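NOTES FROM THE GRIPPER BENCH

Hello again, friends of the Bivanmont workshop! It has been a long stretch since our last letter, and I have plenty to tell you, most of it having to do with fingers. Robot fingers, I mean, and the question of which ones we ought to be buying.

Many of you wrote in after August to ask how the Elumach gripper was getting along against the Cindier. The short version is that we are still arguing (very happily, over a lot of coffee), and the long version is that the parts we ask them to pick up have turned out to be much fussier than the grippers themselves. A round circuit board is a lovely thing to grab if you come at it by the rim. A little motor with a wire on it is another story, and a harness is the worst of all, as it never lies the same way twice and loves to hook itself over whatever is next door.

So Rahel Lanz put together a kitting job for both arms: parts in yellow bins on the two sides, a steel tray lined with white paper in the middle, and one kit to be laid out on the paper. We have logged 1,087 picks so far. Of those, 121 were dropped or missed, and the wires account for most of them. Mathias Danzer swapped the hard finger pads for softer ones after pick 469, and he is convinced the motors have gone better from that point on. Naledi Mabuza would like to see a good deal more data before she agrees, and I must say I lean her way, though I do like the feel of the new pads.

We also slowed the last bit of the approach down by 10 percent, which made the whole thing calmer to watch and cost us very little time. If you run small parts at home or at work, do try it before you spend any money!

The red boards and the wiring, with the steel tray between the bins:

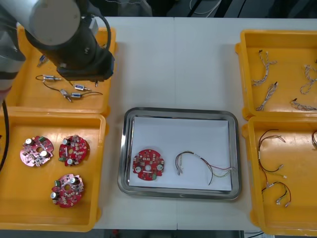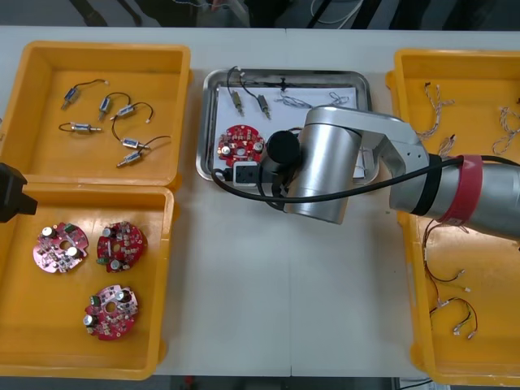

COMING UP NEXT

Damian Rüegg has promised to bring the Boutros controller over so we can run the same kits with it and compare the logs side by side. He says the setup takes an afternoon, and I have set aside two. If you have a favorite troublesome part, please send it along with a note saying which way up it should land. Leopold Haslinger is keeping the list, and he would especially like more connectors with short leads.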